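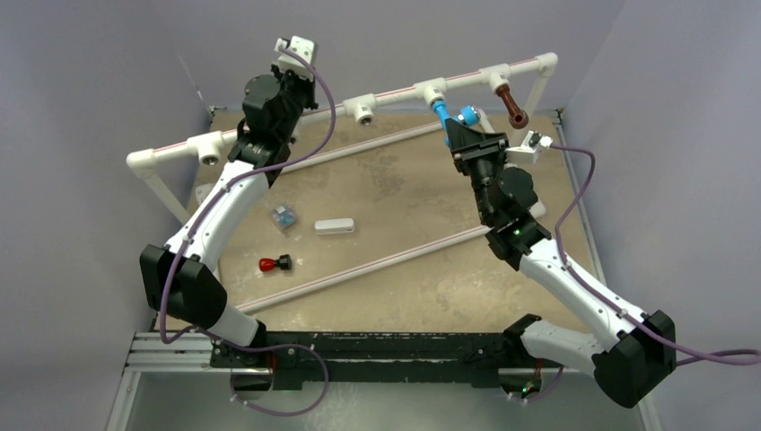
Push-fit plumbing is fine. There, said it. Three decades of people sneering at white plastic pipe and I'm done listening.

My neighbour Retno Lumbantobing had copper put in at her place in Lins last spring. Lovely job. Shiny. Also a bill I won't repeat here, and when she wanted the basin moved 300 mm to the left, out came the torch and the man again, and a scorch mark on the skirting. Me, I moved mine in an afternoon. Two elbows, one tee, cup of tea.

And tees! Put in more than you need. Always. Cap them off, forget them, and one day you'll want a garden tap or a second sink and there it is, waiting. My dad thought a spare tee was a leak you'd paid for in advance. Well, he spent half of March under the floorboards most years so I dont know that I'd take his advice.

Yes, it looks cheap. A bit like a climbing frame. So what, it's behind a cupboard. Vanderleia Falcão, who taught the evening class I did at Fincombe, used to leave the pipework standing out on the bench so you could get at every joint from all sides, and after 30 goes at the same elbow you stop being frightened of it. That's the real argument for me. Ordinary people can learn it. Copper you admire, plastic you can have a go at.

Cut it square. Clean the end. Push till it stops, then push agian, then tug. Most of the horror stories are someone skipping one of those.

I'll still have copper by the boiler. I'm not daft. Everywhere else, plastic, and lots of tees.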